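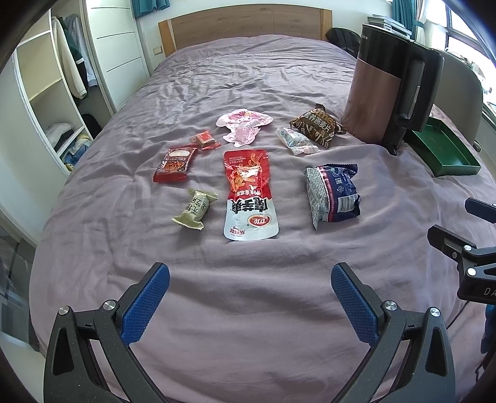

Section 4. Setting Up Your Zevura Bed Frame

Gurkano recommends two people for this section. One person can do it, and that person will learn a lot about how far a side rail can swing.

Before you start, clear a space on the floor longer than the bed. Lay the parts on the flattened carton, check them against the list on the inside cover, and put the small bag of bolts somewhere you'll remember. Your pocket doesn't count.

Attaching the side rails

1. Stand the headboard against the wall with the slots facing you.

2. Hook the left rail into the left slot and press down until it drops. It should make a dull clunk. A sharp crack is a different sound, and the warranty booklet covers it.

3. Repeat on the right. The rails are marked L and R on the inside face, as seen by someone lying on the bed, looking at their feet.

4. Fit the footboard the same way. Finger-tighten all bolts. Leave the wrench alone for now.

Note: The wrench is the thing everyone reaches for too early. If you tighten one corner fully, the opposite corner will move out of line and stay there, like a guest who has found the good chair.

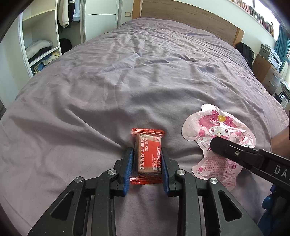 5. Measure from corner to corner, both ways. If the two numbers match, the frame is square. If they don't, push gently on the longer corner and measure again.

6. Tighten each bolt a half turn at a time, going around the frame until all are snug.

Laying the slats

7. Unroll the slats from the headboard end with the curve facing up. Slats laid curve down will work for a night or two, then complain.

8. Screw the first and last slats to the rails. The others are held by the webbing. 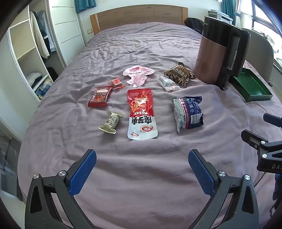

9. Lower the center leg until its foot just touches the floor. On thick carpet, give it one more turn, then check it again after a week, when the carpet has given up.

CAUTION: The frame is rated for 400 pounds, mattress included. Please don't test this by jumping. Our workshop in Lustuvdale already has.

Squeaks

A new frame may squeak for the first few nights while the joints settle. If it goes on longer, find out which corner is talking. Press down on each in turn, and loosen and retighten the bolts at the guilty one. A dab of candle wax in the slot also helps – cooking oil doesn't, and it smells by summer.

Everyday care

Wipe the wood with a cloth that is barely damp. Crumbs collect between the mattress and the side rail, so run a vacuum nozzle along that gap when you change the sheets. 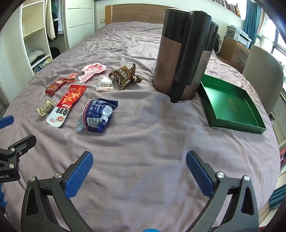
Check all bolts again after 100 nights, and then each April. If you move, take the frame apart in reverse order and tape the bolts to the headboard. For spare parts, write to the Chettiar service desk and quote the number stamped under the footboard.

Guide revised May 2025.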